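Pukevmont Community Boards > Health and Disability > Assistance animals

Thread: Waiting list for a hearing dog, how long did yours take?

tamsin_r
Posted Aug 4, 2023
My application with Erau was accepted in autumn and I've been told 21 months, maybe longer. I have hearing loss in both ears and live alone in a unit. Has anyone here been matched sooner? I'm also wondering whether to train my own dog. He's a kelpie cross, two years old, good with people, hopeless with possums.

gumleaf
Mine took 13 months but I wasn't fussy about breed and I live close to the training centre. If you need a dog that can cope with stairs or a cat in the house it'll be longer. Ring them every so often and keep your details up to date. I changed my email address and missed a home visit.

Bartosz Lis
I went the owner-trained way through Pietrzak. You keep your own dog, their trainer comes out once a fortnight and you do the work in between. We did it in 8 months. The public access test is the hard bit. Ours was at a shopping centre with a food court and he had to lie under the table while someone dropped chips next to him.

gumleaf
With respect, eight months is quick and I'd be wary of telling people to expect that. I've met plenty of owner-trained dogs that weren't ready. One bad experience on a bus and the driver gives the next handler grief.

Bartosz Lis
I didn't tell anyone to expect it. I said how long ours took. He passed the same test yours did.

tamsin_r
Thanks both. Does the trainer use your own sounds? Erau asked me for a list: doorbell, smoke alarm, phone, oven timer.

Bartosz Lis
Yes, and do it in the rooms where you'll need it. We started in the kitchen with the timer, five minutes before tea every night. He learned to touch my knee and take me to the bench. The smoke alarm is different, he touches and then drops to the floor so I know not to follow him to it. Don't train that one until the others are solid. 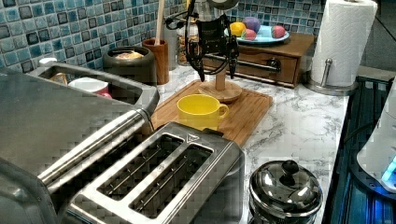
Folasade Sani: I'd add the phone early on, as it goes off more than anything else and you get more practice out of it. Also check your strata by-laws before you spend any money. Mine wanted a letter from the audiologist and then sat on it for weeks.

gumleaf
Agree on the letter. Get two copies signed while you're there.

tamsin_r
I rent, so it'll be the agent. What did people pay for the jacket and ID? Ziltton has them online for over $90, which seems steep.

Folasade Sani
Don't buy one. A jacket from a shop doesn't give you any access rights, you need the ID that comes after the test. Pietrzak supplied my jacket when we passed.

gumleaf
Same with Erau, it's included. Are you staying on the list while you try the kelpie? I'd ask them first whether you can do both.

tamsin_r
Will email them tonight and post what they say.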